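4.2 Color accents and the choice of countertop in small white kitchens

In this section we report how residents of white kitchens choose the surfaces and the small colored objects they live with.

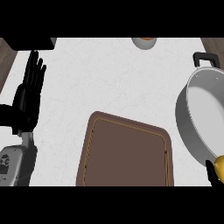
The material comes from the household survey in Mirnport, which was described in Section 3. After removing incomplete forms we kept 328 answers. All of these households have a kitchen in which the wall cabinets and the base cabinets are white or nearly white, and all of them had changed at least one thing in the kitchen during the five years before the survey. We did not ask about the price of the whole kitchen, as many residents rent their apartment and do not know it.

The first question concerned the countertop. The respondents could choose between plain white, white with veins, wood or wood look, dark stone, and other. The veined white surface was chosen most often by those who had replaced the countertop themselves. Among the tenants, who usually had no choice, wood look was more common. Figure 4 shows a white countertop with light grey veins, together with a brown cutting board, in a rendered view.

Figure 4. Rendered view of a veined white countertop with a brown cutting board.

Several respondents wrote in the free text field that a completely plain surface "shows everything", and that the veins help to hide crumbs and small stains between two cleanings. This was an unexpected answer for us. In the earlier literature the veined pattern is treated mostly as a sign of luxury, and the practical side receives only a few lines. We think both motives can be present in the same household, and our form did not allow us to separate them well.

The second question concerned color. We asked which objects in the kitchen the respondent would call "the colored ones". The wording was left open on purpose. The most frequent answers were the kettle, the toaster, the dish towels and the storage jars. Red was named more often than any other color, followed by yellow and dark green. Blue was rare, except in the older buildings of the Bailly district, where many kitchens still have a row of blue tiles over the sink. There the residents tend to repeat the color of the tiles, even when they say that they do not like the tiles very much.

Here we must mention a difficulty. Some people counted wood as a color and others did not. A bread box or a wooden spoon holder was listed as colored by one respondent and left out by the next. For the analysis we put wood in a separate group, which we call warm neutral. With this correction, the difference between owners and tenants becomes smaller but does not disappear. Tenants have more colored objects and change them more often. Owners more often put the color into something fixed, for example one painted wall or the inside of an open shelf.

The third question concerned money. The respondents were asked to imagine that they receive 400 euros to make the kitchen more pleasant, and to say how they would spend it. Most of them would divide the sum between lighting and small appliances. Only a small group would save it toward a new countertop. When the imagined sum was raised to 1000 euros the order changed, and the countertop came before the appliances. Lighting kept its place in both cases. We take this as a sign that people see the small colored object partly as a replacement for a larger change they cannot pay for at the moment. The same idea was expressed directly in some of the free answers. One tenant wrote: "The kitchen is not mine, but the red pots are mine."

We also compared our results with the sales notes of two local shops, Endivano and Trivon, which kindly let us read their records for February. Endivano sells mainly tableware and textiles, while Trivon sells countertops and sinks. The notes cover a short period and the shops do not register the color in the same manner, so the comparison is only rough. At Endivano the red articles were sold mostly one by one, and the grey and white articles in sets. At Trivon the customers who ordered a veined surface asked for a sample to take home more often than the customers who ordered a plain one. According to the shop, they want to see the pattern in the evening under their own lamp.

Two limits of this part of the study should be noted. The survey was filled in by one person in each household, and we do not know if the other members would name the same objects. Also, the colored objects were reported and not observed. In the next section we use the home visits to look at the second of these limits, and we describe how the position of the lamp over the work area affects the way in which residents judge the white of their cabinets.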